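The Last of the Dark T-Shirts

Posted January 2023

I have been putting off the T-shirt drawer since October, and I mean really putting it off, walking past it with my eyes on the ceiling. The desk got sorted, the spice shelf got sorted, even the dreadful box of cables from the old apartment on Agbayani got sorted. The drawer just sat there and refused to close.

My friend Sanaa Kabbaj finally shamed me into it. She came over for tea, went to borrow a sweater, and came back holding the drawer front in one hand (it had come off, poor thing). So we put the kettle on again and tipped everything out on the bed.

I've always folded the way my mother did, arms in, sides in, up and over, and it makes a lovely flat stack that collapses the minute you want the shirt at the bottom. Sanaa stands hers up in rows like files. I was skeptical! But I gave it a try with the dark ones first, the navies and charcoals and all those in-between blues that I can never tell apart before breakfast.
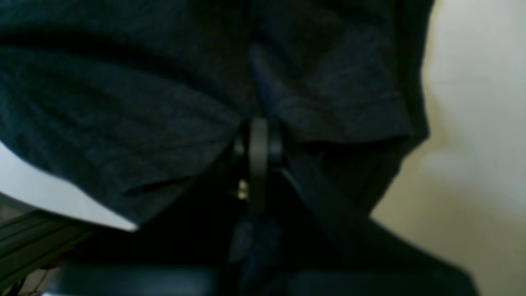
Soft knits are the hard part, I find. A crisp new shirt will hold a crease for you, but an old one slumps, and the sleeves slide back out while you're smoothing the hem. What helped me was going slower and getting the sleeves properly flat before doing anything else, then folding a little looser than I wanted to. If it won't stand up on its own, I roll it, and I've decided that's allowed.

We kept the ones I wear, and a few I don't but can't part with, including the Luladix one with the hole under the arm and my brother's old Flirnarar softball shirt, which comes down to my knees. The rest went in a bag for the thrift store on Ikside. Two of them I took back out after Sanaa went home. Please don't tell her.

The drawer closes now, once you've pushed the front back on with your hip. I still need to buy wood glue, and after that I suppose it's the socks. If any of you have a way of keeping pairs together that doesn't stretch out the cuffs, leave me a comment, I'd love to hear it.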